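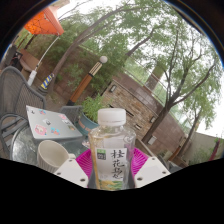

Why record the task with a gripper held in the hand when the robot could be driven with a remote control?

Because holding the tool is quicker to learn and gives smoother movement, at least for the simple lifting and placing tasks we chose. The rest of this report explains how we compared the two methods and where each one caused trouble.

## Background

The aim of the Gilberg project was to teach a robot arm to tidy a table by showing it what to do. We had no plan to write the movements out by hand. Each time a person carries out the task, the tool saves the video from its own camera, along with how far apart the fingers are and where the tool is. A set of these recordings is then used to train a control program, which we called Ritchie.

My part of the work was collecting the recordings and checking them. Rosalinda Agbayani set up the training runs and looked after the arm in the lab.

## The two methods

**By hand.** The person holds the gripper, walks up to the table and does the task. The camera is fixed to the tool, so it sees much the same view that it would on the end of the arm. No robot is needed, which meant we could record in places where we could never have taken the arm.

**By remote control.** The person sits beside the arm and moves it with a pair of hand controls while watching a screen. We used this only in the lab. Everything recorded this way is a movement the arm can really make, which is its main strength.

## What we recorded

The task was to pick up a drinks bottle, lift it clear of the table, and put it down in a new spot without knocking anything else. We chose 13 starting layouts. Some had the bottle on its own and others had cups, papers or computers close to it.

Outdoor tables were included on purpose. All our early recordings came from one lab bench, and the first version of Ritchie did badly as soon as the background changed. Glass table tops were a particular worry, as the floor shows through them and the program has to judge where the surface is.
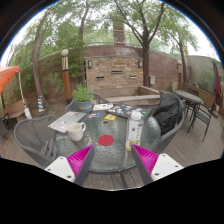
*Figure 2. Gripper open over the glass table, with the bottle on the right-hand side.*

For each recording the person followed the same steps:

1. Start with the fingers fully open and the table in view.
2. Move in at a steady speed and stop just before the bottle.
3. Close the fingers until the soft pads bend, then wait a moment.
4. Lift, move across and lower.
5. Open the fingers and back away in a straight line.

Step 3 was added after the first session. People tended to close and lift in one go, and it was hard to tell from the data when the grip had been made. Step 5 was added later still, when we noticed that some people swung the tool away sideways.

## Problems

The hand-held recordings had one fault that came up again and again. A person can twist their wrist or lean over the table in ways that the arm can't copy. We ran every recording through the Livitz checker, which tests each position against the reach of the arm, and threw out those that failed. Most of the rejected ones were reaches to the far side of the table.

The tool also lost track of its position now and then. This happened mostly when it was moved very close to a plain wall or when leaves filled most of the view and were moving in the wind. We could not mend these recordings afterwards, so they were made again.

Remote control had different faults. New users took up to 80 seconds for a single lift, with long pauses while they worked out which way to turn the controls. The pauses were copied by the program - in one test the arm stopped above the bottle and stayed there until we switched it off. Cutting the pauses out helped a little, but left small jumps in the movement.

## Choice of method

We used hand-held recordings for the main training set and added a small number of remote control ones for reaches near the limit of the arm. The mixed set was used for the final version of Ritchie, which was shown to the Suston group on 3rd December.

## Work still to do

- Record with the bottle lying on its side.
- Add a sound to warn the user when the tool has lost its position.
- Repeat the outdoor layouts in low light.
- Try two people passing the bottle between tools. The clocks on the two tools don't agree yet, so this has to be sorted out first.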